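Brick panel by the desk: seal it, paint it or leave it?

pindthorpe_pete
Evening all. Long-time reader, hardly ever post. We've got a white room with one panel of red-brown brick let into the wall behind the table, and I've grown ever so fond of it, but my other half thinks it makes the corner look dark. I'm torn between a clear matt sealer and a coat of white over the lot. Any thoughts very welcome, I've been dithering over this since September!

mossandmortar
Oh please don't paint it! I did ours at the old place in Jumbridge and regretted it for years (you can never quite get it back out of the joints, however long you scrub). A clear matt sealer every time, and let the white walls do the brightening.

Kettle_On_23
Going to disagree, sorry moss. I painted mine and love it, the texture still comes through and the room feels twice the size. It took 3 coats though, and a lot of tea.

mossandmortar
Each to their own, Kettle, but with white all round it already I'd want something warm to look at while I'm working.

darwish_lane
Could you try the table end first? We put a pot of flowers against our plain wall and it cheered up the whole corner for very little money. Artificial ones, before anyone asks, as I can't keep a fern alive.

pindthorpe_pete
Funny you should say that, darwish, we've got an artificial one in a cream pot there already, pink and white flowers, and I do think it helps. I'm leaning towards the sealer now. 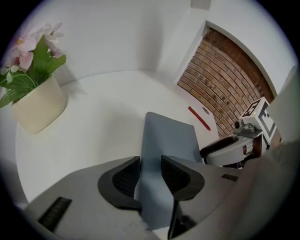 The brick panel and the flowers, pen left out as usual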